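Subject: Re: [sleep-and-daylight] Afternoon naps, and whether the clock change is to blame
Date: 15th February

Hello all,

Thank you for the very kind replies to my last message, and to those of you who wrote to me off list as well – I'm getting through them slowly, a few each evening, and I will answer every one. I wanted to come back properly on the question of naps, as it has been going round in my head all week and I seem to have more to say about it than I thought.

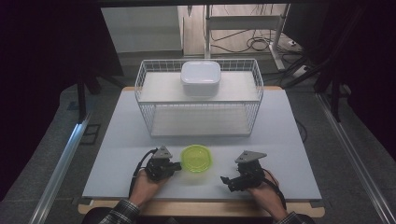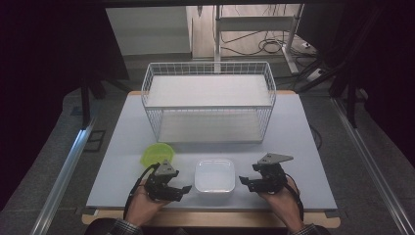
I'll quote the bit I'm replying to, so that those on the digest can follow along:

> I've been napping after lunch most days since I retired in September and
> I can't decide whether it's doing me good or harm. If I sleep for an
> hour I wake up feeling as though I've been hit with a plank, and then I
> lie awake until one in the morning. If I don't nap at all I'm no use to
> anyone by teatime. My sister swears by Trendivent tablets but I'd rather
> not take anything if I can help it. Does anyone on the list nap
> regularly and sleep well at night too? And does it matter what time of
> day you do it? I've read so many different things that I've rather
> given up reading.

Well, yes, I nap regularly and I sleep well at night too, but it took me a very long time to get there, and I went through exactly the plank stage you describe. I used to think of it as a sort of punishment for being lazy! I have since been told by a practice nurse, a very sensible woman, that it has a name (sleep inertia) and that it tends to be worse if you are woken out of the deeper part of sleep. An hour is plenty long enough to get down there. A short nap keeps most people in the shallows, so to speak, and you come up again without much of a struggle.

So my first suggestion is a kitchen timer. I set mine for 16 minutes. People always ask why 16, and the reason is only that I began at 20, found I was still a bit groggy, and took a minute off every few days until I stopped feeling cross when it rang. You may well end up somewhere different. My husband does perfectly well on half an hour in the armchair with the radio going, and I couldn't sleep through the radio if you paid me.

As to the time of day, I do think it matters, for me at any rate. There is a natural dip in the early afternoon, and it comes whether or not you have had lunch, though a big lunch certainly doesn't help. I try to be lying down by half past one and up again before two. If something gets in the way and it's already gone three, I leave it for that day and go for a walk round the block, even in the drizzle. The days I have broken that rule are nearly always the days I'm still looking at the ceiling at midnight. Your one in the morning sounds very familiar to me.

The way it was explained to me is that we build up a kind of pressure to sleep from the moment we wake, and a nap lets some of it off. Let off a little and there's still enough left by bedtime. Let off a lot, late in the day, and you go to bed without any real wish to sleep. I'm sure there are people on this list who can put that more scientifically, and please do correct me if I've muddled it.

I kept a diary for a good while, in one of those Mundovico notebooks with the squared paper. 175 days, I have just been and looked. I put down when I napped, for how long, when I went to bed, and a mark out of ten for the night. I don't claim it proves anything, it being one person with a pencil, but two things stood out. The first was the business about three o'clock. The second I hadn't expected at all, and it was that my better nights mostly followed mornings when I'd been outdoors before ten. It didn't have to be sunny. Hanging out washing seemed to do it, or walking down for the paper the long way by the canal.

I know the subject line blames the clock change, and I did wonder about that too. My own feeling is that it upsets me for a few days and then I forget about it. Retiring is a much bigger change. You said you stopped work in September, so you lost your early start just as the mornings were drawing in, and I should think your poor body had no idea what was going on. I was the same. I went from catching a bus in the half-light every morning to having my tea in bed until nine with the curtains closed, and it was lovely, and I slept terribly for months.

On the tablets, I'm with you in preferring to go without, but I wouldn't want to say anything against your sister's, as I have never tried them and know nothing about them. Do have a word with the pharmacist before you take any, particularly if you are on something already. And if you are dropping off in the daytime when you don't mean to, or you snore a great deal, or you find you're drowsy at the wheel, please go and see the doctor and don't rely on the likes of me. A neighbour of mine put up with it for years and was found to have sleep apnoea, and she's a different person now.

One or two odds and ends, as I'm already going on. I nap on top of the bed with a blanket and never in it, so that it doesn't turn into a proper sleep. I leave the curtains open a few inches. Some people like a cup of coffee immediately beforehand, on the grounds that it starts to work as you wake up – I've tried it, and all I got was palpitations and a very clean oven.

Would anyone who naps and works shifts care to join in? My niece has just started nights and I'd like to pass on something useful to her, and none of what I have written above will be much good if you're going to bed at eight in the morning.

With warm wishes to everyone, and do let us know how you get on with the timer,

M.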